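Wusis – Workplace Automation Studies
Search this site Enter keywords Go
We use cookies to improve your visit. Accept all Manage settings

4. Rehearsal as work

4.1 What the simulator asks of cleaning staff

The Vosport trial was sold to staff as a way of handing the worst of washroom cleaning to a two-armed robot. By September the robot had yet to clean anything on site. What had changed was the attendants' day. Three of them had been moved off the floor for part of each shift to steer a simulated robot through rendered rooms, so that their runs could be used to train the Ojo control software. Management called this upskilling. The attendants called it "the game", and their rate of pay stayed where it was.

Figure 3 comes from one such room, with a toilet and sink against the far wall and a passage between timber structures leading toward them. 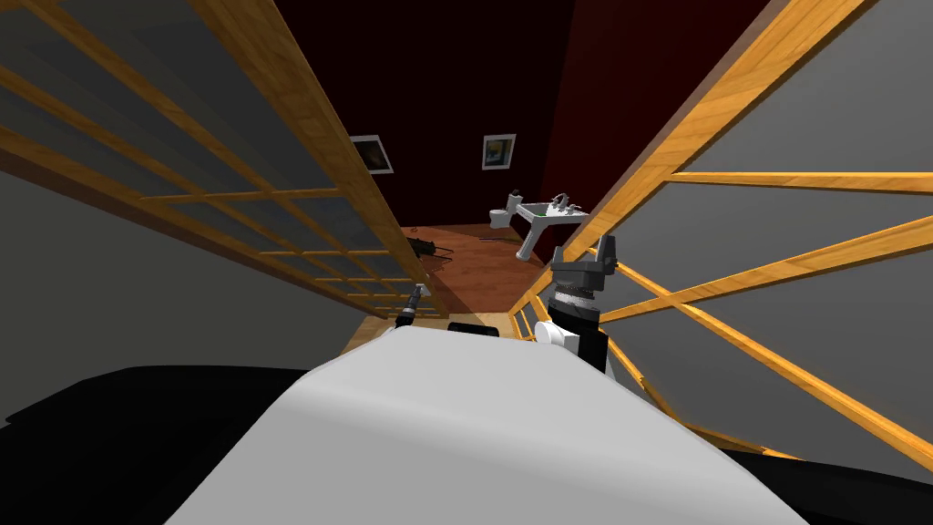

Annick Gautier

The passage deserves more attention than the trial reports give it. A person with a mop would walk straight down it. In the simulator, an attendant has to think about where two arms are in relation to a lattice on one side and crossed braces on the other, while small objects lie on the floor further along. One attendant, with long experience of the job, told me she had never before had to plan how to get her own shoulders past a wall. The skill she was learning was real enough. I am less convinced that it was a cleaning skill, or that any other employer would recognise it.

The project's measure of progress was 100 accepted runs per attendant. A run was accepted or rejected by staff at the Merton office, usually without comment, and rejected runs didn't count toward the total. Two attendants began avoiding the cluttered rooms on Friday afternoons, when tallies were sent in. I don't read this as laziness – they had worked out what the tally rewarded.

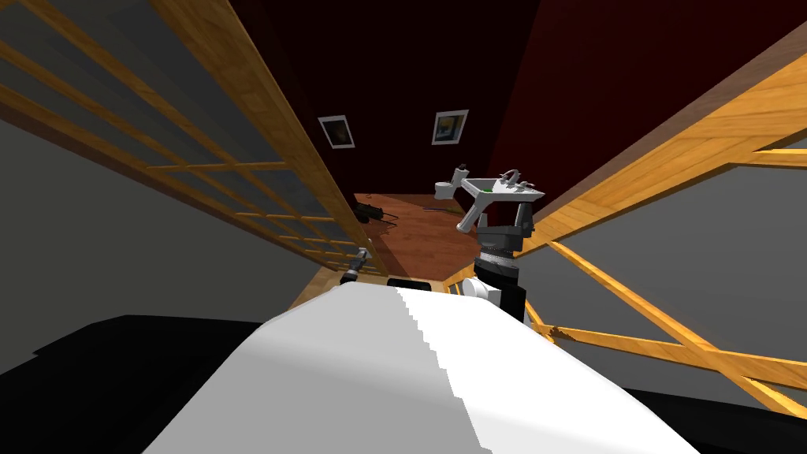 Supervisors described the same sessions as a rest from physical labour. There is some truth in that, and one man with a bad knee was glad of the chair. But the floor work he left behind was shared among colleagues whose rosters had not been altered, and about three hours a week of it went unrecorded. Any claim that the trial has saved labour ought to include those hours. The internal evaluation leaves them out.

It may be that the robot will eventually take over the jobs people dislike most. Nothing I observed rules it out. My objection is to counting that result in advance, when the only change so far has been to who does the mopping and who sits at the screen.

Related items
Rosters and the hidden hour
Who trains the trainer? Notes from a hotel laundry
Pay grades after automation: a review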